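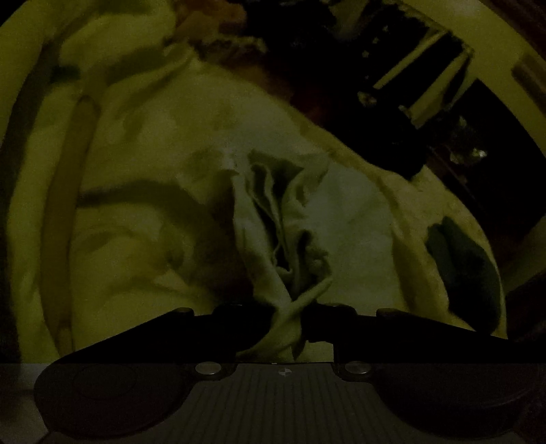
Linen and bedding: where we are at the end of May

Hi Themba,

You asked for something short on the bedding side before you talk to the Mabaso people again, so I'm writing this at the folding table with a cup of tea and a pile of pillowcases giving me looks. It won't be short. Sorry!

The main news is that the sorting is finished. All 452 pieces from the Ekham house and the Doltlow annex have been pulled out of the closets, shaken out, checked over and put in one of the three lots we agreed on (keep, mend, rags). I'd told you we would be done by the middle of the month and we ran over, mostly on account of the blankets, which take up so much more room than sheets that I could only have a few open at a time. Try checking a queen-size blanket for thin spots when there's another one heaped up on the same bed. You lose track of which fold belongs to what, and then you start over.

Lwazi and I did most of it between us. He's much quicker at the fitted sheets than I am, and he has a way of tucking one corner into the other that I have now been shown more times than I'd like to put in a report. My fitted sheets still come out as a bundle. They do stack, though, if you put them at the bottom.

What the grant money has gone on

The new shelving is up in the linen room at Ekham, and it's lovely. Deep shelves, so a folded blanket sits all the way back and doesn't slide out onto your feet when you open the door. We also bought the Drititz bins for the mending pile and a good steam iron to replace the one that spat brown water on things. I haven't spent the line for new mattress covers yet. I want to see how many of the old ones come back from mending before I order, and I'd guess we'll need fewer than we wrote in the application. If there's money left there, I'd love to move it to pillows. Could you ask if that's allowed?

Mending

Slower than I hoped. Most of it is hems that have come down and loose threads along the edges, easy enough, but every piece has to be spread out flat before you can find the trouble, and a sheet straight off a bed is nothing but folds and shadows. We've moved the job next to the window at Ekham and that's helped a lot. Anything pale I now leave for the morning. By late afternoon a small stain and a crease look exactly alike to me, and I put two perfectly good sheets in the rag lot that way before Lwazi fished them out again.

Strips and rags

The worn-out sheets are being torn down for cleaning cloths and ties. We keep the ties for bundling sets together, so each bed gets a sheet, a cover and its pillowcases in one roll. The housekeepers at Doltlow have been trying the rolls for a couple of weeks and they like them, apart from one complaint that the knots were too tight. (Those were mine.) I've switched to a simple twist and a tuck.

What's next

Finish the mending, hopefully in around a month. Label the shelves, by bed size first and then by house. Write up a one-page guide to making the rolls so that it isn't all in my head and Lwazi's hands. And I still need to get over to Doltlow and look at the top closet, which I'm told has curtains in it. Curtains weren't in the plan, so if I find anything worth keeping I'll let you know before I bring it back.

If Mabaso want to come and see the linen room, mornings are best. Tell them to ring first so I can clear the table.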